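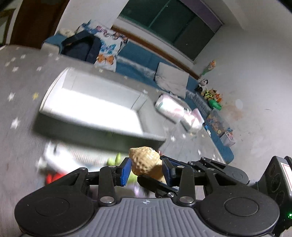 Toy seashell over a star-patterned cloth.

Trenasik Print Room -- Frequently Asked Questions
Last updated 31/07/2025

What do you have?
Mostly etchings and lithographs, 336 sheets in all, plus a drawer of bookplates that came with the building. The core is the Gumede bequest. The rest was bought one sheet at a time, usually when we should have been fixing the roof.

Can I see a print that isn't on the wall?
Yes. Write to us with the inventory number and we will have it out for you. If you don't have the number, describe the print as well as you can. "The one with the boat" describes a good part of the collection, so please try a little harder than that.

How many can I look at in one visit?
Up to 36 sheets, in a single sitting. Most people's eyes give out well before then.

Do I have to wear gloves?
No. Clean, dry hands are better for paper. Gloves make people clumsy and give them confidence, a bad pair of things to have near an etching. We do ask you to take off rings and leave your pen at the desk. We have pencils. They are short, but they work.

What do the numbers under the image mean?
The bottom one is the size of the edition and the top one is the number of your impression. A low number does not mean a better print. Sheets were often numbered in whatever order they came off the drying rack. Dealers know this and will sometimes forget to mention it.

I own a Windus lithograph. Is it an original?
Possibly. There are three things worth checking at home before you write:
The margins. Windus left them wide, and later owners trimmed them to fit cheap frames.
The surface. Under a strong magnifier, a neat grid of dots points to a photographic reproduction.
The signature. He signed in pencil when he remembered. A printed signature proves very little either way.
If you are still hopeful after that, send Hanna Szewczyk a picture of the front and the back. The back is often the more interesting side.

Will you tell me what it's worth?
No. We can tell you what it is, and you may find that disappointing enough. For a value you need an appraiser.

Why do two of your impressions of "The Ferry Stairs" look different?
They are different states. The artist went back to the plate, burnished out a figure on the left and darkened the water. Siyabonga Cele thinks the first state is the stronger of the two and wrote the wall label accordingly. Hanna disagrees and has asked for a second label. There is now a second label.

What is the Vimus portfolio and why is it never on view?
It is a set of color woodcuts printed with inks that fade if you so much as open the curtains. We show it every other year, in November, in low light. Let your eyes adjust before you complain to the desk.

Can I take photographs?
For your own use, without flash. For publication you need the form -- it has 2 pages, and the second one is the one people leave blank.

Do you lend frames?
No, and we would like the last one back.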